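Lekota Snack Swap - minutes of the February planning meeting

Place: Diễm's dining room
Start: 6:30 p.m.
Chair: Diễm Lại
Minutes: Sandra Pickering

1. Opening and last month's minutes

Diễm welcomed everyone and asked that the last minutes be accepted with one correction. The Gelar order was for mixed crackers, and I had written mixed nuts. Accepted as corrected. My apologies to anyone who has been planning around the nuts!

2. Where the swap stands

Wonderful news to start with. We have 102 households signed up for the spring swap, and several of them are brand new this year. Last spring's boxes brought in so many thank-you notes that Diễm read three of them out loud, including one from a family that had never tried rice crackers and now buys them every week.

The hall at Drendumis is confirmed for packing day. We get the long tables and the side kitchen, and the rental stays at $400. Agreed to pay the deposit this month.

3. Boxes

We talked through what makes a good swap box and had plenty on the table to help us think. General agreement that reused cardboard is fine and even nicer than new, as long as it's clean and sturdy. A box with a hole in the side is perfectly good for bags and packets, but small loose things should go in a bag first. 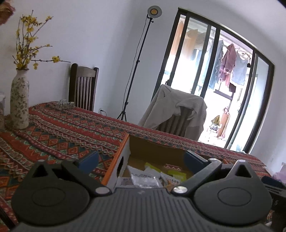
Sandra asked whether we should set a standard size. Long discussion. Some of us love the odd mix of boxes that turns up every time, and others remember trying to stack them in the back of a station wagon. Settled on this: any shape is welcome, but nothing taller than a shoebox stood on its side. Diễm will put that on the sign-up sheet in large letters.

Also agreed that flat packs go along the sides and soft bags in the middle. This worked beautifully in the fall and hardly anything got crushed.

4. Tasting

The best part of the evening, as always. We opened crackers and tried them with tea, passing things back and forth and talking over each other quite a bit. The speckled crackers won by a mile - crisp, a little salty, very hard to stop eating. The plain golden ones were called "good with soup," which I think is high praise in this weather.

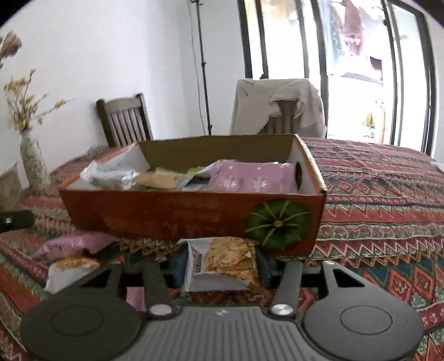

Item 4: the pumpkin box and some of the crackers on the table.

Diễm would like every swap box to have one thing in it that the packer has never tried before. Everyone loved this idea. Carried with no votes against. Suggestions so far are sesame sticks, seaweed crisps and anything from the new shelf at Tutau.

5. Labels and allergies

We need labels on everything that leaves its original package. Sandra has a roll of 600 stickers left over from the jam sale and is happy to donate them. Nuts, milk, wheat and sesame to be written out in full, no abbreviations. Anything without a readable ingredient list stays out of the boxes and can go on the adults' tea table.

6. Flyers

The print run of 4,000 was felt to be far too many for our neighborhood, even on a very optimistic day. Diễm will ask for a quote on a smaller batch. The pumpkin drawing from last fall's flyer was much admired, but we'd like something with blossoms for spring.

7. To do before next time

Diễm: sign-up sheet, flyer quote, hall deposit.
Sandra: stickers, allergy wording, email to the new households.
All: save clean boxes, and bring one snack you have never tasted.

Meeting closed at 8:15 p.m. Leftover crackers went home with whoever wanted them.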